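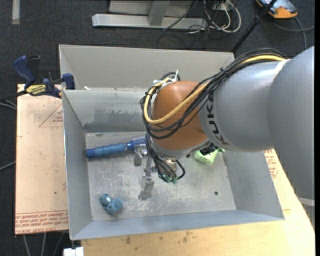
Segura open storage bin, grey metal – long-term review

The Segura is a plain open metal bin sold for benches, utility rooms and anywhere small loose items pile up. Ours came from Wirkiteo and has been in daily use for mixed household goods: brushes, cups, soft toys and the like. The retailer lists it at 62 cm long and 52 cm wide, with a 10-year guarantee on the folds and corners.

Construction
The bin arrives in one piece and needs no assembly. Wall thickness is given as 2 mm. The base stays flat under load and does not ring or flex when something is dropped in. Corners are closed, so dust and crumbs stay inside until wiped out.

Surface wear
The floor marks easily. Ours is well scuffed, and the marks do not polish out with ordinary metal cleaner. They are cosmetic only. Buyers who want a tidy finish should add a liner; the Flusance felt sheet can be trimmed to size with scissors.

In use
With only a few things in it, everything can be seen at once. A blue brush with a ribbed handle and a small blue plush toy show up clearly against the grey. The pale bristles are also easy to pick out. Cups are less well behaved: a light green cup-like one lying on its side will roll if the bin is carried at an angle. There are no dividers, and Segura does not sell any for this size. The Caltport tray fits inside but leaves a gap along one side in which thin items get stuck.

Long-handled brushes fit lying down, and the open top allows access from any side.

Cleaning
Warm water and washing-up liquid are sufficient. Dry the corners with a cloth. Fluff from soft toys clings to the scuffed areas and is best removed with a stiff brush before any water is used.

Verdict
Strong, heavy for its size and simple to clean. The finish should be better at this price – the rival Caltport bin marks less – but the Segura holds its shape. Recommended with a liner.

Reviewed by Gonzalo Pastor, 13 September 2022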